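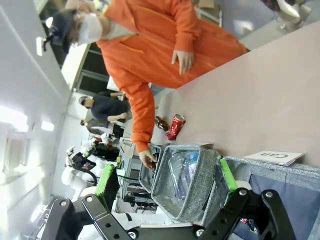
How many demonstrations does a new sorting task need? Most customers start with 200 and add another 100 if the robot still hesitates between two kinds of item.

Fornard Teach Kit for two-finger grippers

The Teach Kit lets an operator show a robot a job by remote control and save each run as a demonstration. It was built for sorting work, such as picking bottles and cans off a table and dropping them into separate bins. No programming is needed to record.

What you get
Pair of hand controllers, left and right
Wrist camera mounts, two
Fabric bins with clamps
Printed bin cards
Plillum recording software, one seat

How it works
The operator holds the controllers and the grippers follow. A foot pedal starts and stops each run. Bad runs can be deleted on the spot or marked for review later. Plillum saves the wrist views together with the joint positions, and a full set of 300 runs fits on the supplied drive.

Bins clamp to the robot's frame, so they stay at the same height from run to run. For mixed waste, use crushed cans as well as whole ones and lay bottles on their sides. Change the layout every 10 runs – more often if the items are small.

Setup takes almost 6 hours the first time, including calibration of both arms. The robot and table are sold separately.

Options
Jatia hand-guiding handle, for teaching by moving the arm directly
Lapiņa spare finger set
Extra recording seat

Orders placed in December ship in January. Contact sales for a quote on more than one kit.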